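Prilby 3.5 ducted frame: yaw twitch at mid throttle

hexnut_fpv
Built a Prilby frame last month with Berness 1,105 KV motors on 6S. Clean hover, but between 40 and 50 percent throttle it twitches in yaw. Blackbox shows a gyro peak near 800 Hz on yaw only. Stock filters, props balanced.

dl_marrow
Check the duct screws. The Prilby ducts resonate when the rear pair is under-torqued.

hexnut_fpv
Torqued all of them. No change.

Quadrant7
I disagree with the duct theory. That peak is too high for plastic. Swap the Hurkavness ESC for another and log again. Mine had one bad phase on motor 4.

dl_marrow
A bad phase would show in the motor traces. His are flat.

Quadrant7
Flat at hover. He hasn't posted a log from the band where it twitches.

hexnut_fpv
Fair. Logged 2 packs at Campbell field on Thursday, throttle held in the band. Motor 4 trace is noisy, the rest are quiet. 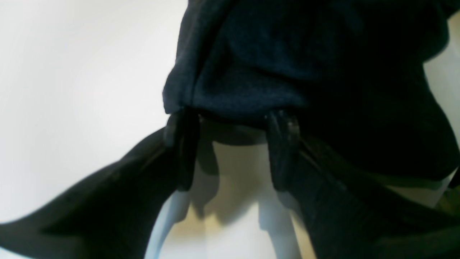
ohmslaw_rc
Reflow the motor 4 joints before ordering an ESC. If the noise stays, move that motor to another pad and see which one it follows.

hexnut_fpv
Will do that first and post the log.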